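4. Can It Clear a Table Yet?
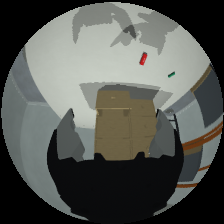 Figure 1. Wrist view from our simulated tidying task, fingers open, with a red and a green cylinder on the white surface.

Eulalia Espinoza, reading our first draft, wrote in the margin that a simulator never has crumbs in it, and that she'd believe in kitchen robots when one could deal with a sticky spoon. Fair enough! I can't give her the spoon, but I can report what we have.

We ran Balo, our grasping policy, through 131 simulated trials of the table chore (Figure 1). It got both cylinders put away in 28 of them. I was hoping for a lot more, and I'd told everyone at Mekside so, which made for a quiet Wednesday. Most of the failures came at the approach: the fingers closed early, or came down beside the cylinder and pushed it away. We then gave the policy 20 extra demonstrations from the Ibarra set and the early closing mostly went away, though the pushing didn't.

So would I let it loose on my own dishes? No, and I'd say the same for the Grolenier baseline, which finished the chore only 2 times under the same settings. Section 5 takes up the pushing problem.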